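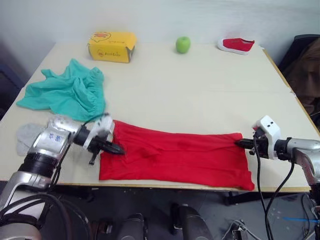
I have folded T-shirts badly for most of my adult life, and I blame the bed. You can't get a straight line on a mattress. So when my friend Elif Naz Ekinci told me she folds everything on a table, standing up, like they did at the shop in Hulham where she used to work, I cleared mine off and gave it a go. One thing at a time in the middle, she said, and the rest waits at the side. So the red cloth gets the middle, creases and all, and the teal heap can sit on the left looking sorry for itself until it gets called. I used to start with five things open at once and lose track of every one!

Her other rule is the long band. Sides in first, smooth it down with your palms — flat palms, she's strict about it — and only then bring the ends together. I did 14 shirts that way the first evening and got faster around the sixth.

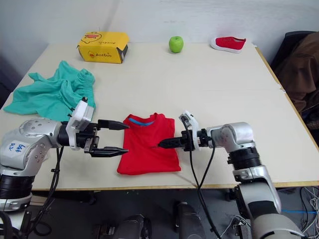

The collar is where I still go wrong. Elif likes it centered and showing at the top, so you can tell what you've got without pulling the whole stack apart. Mine used to drift over to one shoulder (a lot of them still do). When that happens I open the shirt up and start over, which takes almost no time once your hands know the moves. Sweaters are another story, and I'm saving those for March.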